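Shape blocks

Shape blocks are small solid pieces, usually of wood or plastic, made in a limited set of outlines and a limited set of colors. They are handled loose, on a tray, board or tabletop, and are used mainly for sorting, matching and simple pattern making. The name is applied loosely. Sellers use it for everything from plain cubes to pieces cut for a posting box, and there is no agreed list of shapes that a set must contain.

Terminology

The terms "shape blocks," "sorting shapes" and "attribute blocks" are often treated as the same thing, although they are not quite. In the stricter use, attribute blocks vary along several fixed lines (outline, color, size, thickness), and every possible combination is supposed to be present. Most sets sold as shape blocks do not meet that standard. A buyer may find one color of star and three colors of cylinder, with no explanation given.

Building blocks are generally considered a separate category. A cube will stack, and so will a cylinder if stood on its end, but hearts and stars make poor masonry, and claims that a mixed set "doubles as a construction toy" should be read with some care.

Shapes and colors

The cube, cylinder and triangular prism appear in nearly all sets. Hexagonal prisms are common. Hearts and stars are later additions and have no great standing in geometry, but they are easy to name and children tend to reach for them, which probably accounts for their survival. Strictly speaking, most of these pieces are a flat outline given thickness, so that the "triangle" of everyday speech is a prism and the "circle" is a short cylinder. Whether a young child is confused by this has been argued over far more than it has been tested.

Red, blue, yellow and green are the usual colors. Makers like to describe the choice as developmental. Cost is an equally good explanation, as four stock colors are cheaper to keep on hand than 14.

Arrangement and sorting

A mixed set can be divided by color or by outline, and the two divisions rarely agree. A green star belongs with a red star under one rule and with a green cylinder under the other. Much of the literature on shape blocks concerns this single point.

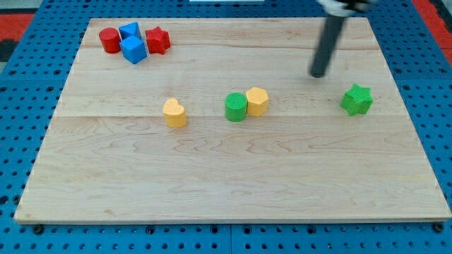 Shape blocks on a maple board. Two red and two blue pieces are grouped together; the yellow and green pieces are more widely spread.

Groupings left on a board are sometimes taken as evidence of how the person using them was thinking. This is doubtful. The Bimton sorting cards, a printed guide sold with several sets, tell the adult to "read" any cluster of four or more pieces as an intended category. Blocks also end up side by side by accident – pushed there by a sleeve, or set down wherever there was room – and a finished layout gives no record of the order in which it was made.

Materials

Older sets were cut from hardwood and painted or stained. Molded plastic is cheaper and washes more easily. Home 3D printing has added a third source, and free patterns are widely shared. Printed pieces often have a fine ridged surface left by the layers of plastic, which some users like for the grip and others find collects dirt. The Flarkamdale pattern, a 38-piece set meant for home printing, has been criticized for hearts too narrow at the point to stand reliably.

Boards and trays

A plain board gives the pieces a boundary and keeps them off the floor, at least for a while. Pale woods such as maple are popular because strong colors show up well against them. Wider boards are commonly made from two or more planks joined along the edge. The Ashour tray has a raised lip, for which its makers charge noticeably more.

Claims and criticism

Promotional material credits shape blocks with improving everything from handwriting to patience. The most quoted figure comes from the Jornimance survey, which collected some 3000 replies from parents and reported that most saw "clear progress" within 6 weeks. The survey had no comparison group, and children of that age make clear progress in most 6-week periods with or without a yellow heart to hold. Narrower claims, that sorting gives practice in naming colors and following a rule, are easier to accept.

See also: Pattern blocks; Posting box; Stacking toys; Tangram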